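Hitholm Dish Rack - Owner's Guide
Section 2: Setting Up and Loading Your Rack
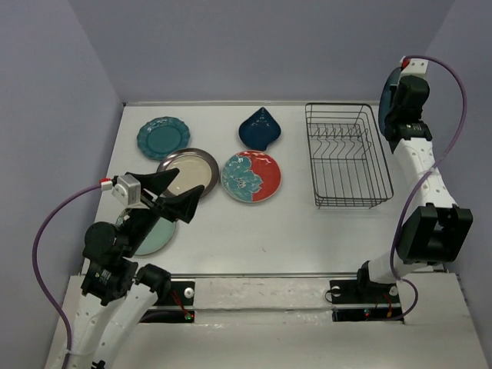

Fig. 2. Wire rack and a mixed set of plates.

Thank you for bringing a Hitholm rack into your kitchen. We know most people will have theirs on the counter before they ever open this guide (and that's fine!), but a few minutes with this section should save you some chipped rims later on, especially if your plates are a mixed family like the ones in Fig. 2, with a scalloped teal one, a flowered one and a leaf or teardrop shape all sharing the same table.

2.1 Choosing a spot

1. Pick a flat, level surface and wipe it down. Any crumbs or grit under the wire will make the rack rock.
2. Set the rack down with the row of upright prongs facing up, and leave enough space beside it to lay out your plates.
3. Press lightly on each corner in turn. If one corner lifts, move the rack over a little and try again.

Note: If you bought the Brunholm drip mat, it goes down first, ribbed side up, with the rack centered on top. The mat is sold separately.

2.2 Loading plates

1. Lay your plates out next to the rack so you can see all the sizes at once. It feels like an extra step, but once you've done it a couple of times you'll hardly notice.
2. Start with the biggest round plate. Hold it upright by the rim and lower it gently between two prongs until it rests on the bottom wires.
3. Add the other round plates, all facing the same way. Patterned plates are happiest with a gap between them, so skip a space if you have one to spare.
4. Plates with a wavy rim can be a little fussy. Turn the plate slowly until a dip in the rim settles over the wire - you'll feel it stop rolling.
5. Leave leaf and teardrop dishes for last. Stand them at the end of the row with the point up, or lay them flat if they won't stay put.

CAUTION: Do not let metallic rims touch the wire. Rubbing can wear the finish, and that kind of wear can't be polished out. Slip a folded cloth between the rim and the prong.

CAUTION: Never carry the rack with plates in it. Unload it first, then move it.

2.3 Everyday care

Wash the wire with warm water and mild soap, and dry it well with a soft towel, taking your time around the base of the prongs where water likes to sit. Steel wool and scouring powder will scratch the coating. If a prong gets bent, please don't force it back with pliers - write to Teresa Urbańczyk at our parts desk, open every day except Thursday, and have part number 735 handy.

Continue to Section 3: Storing Your Rack.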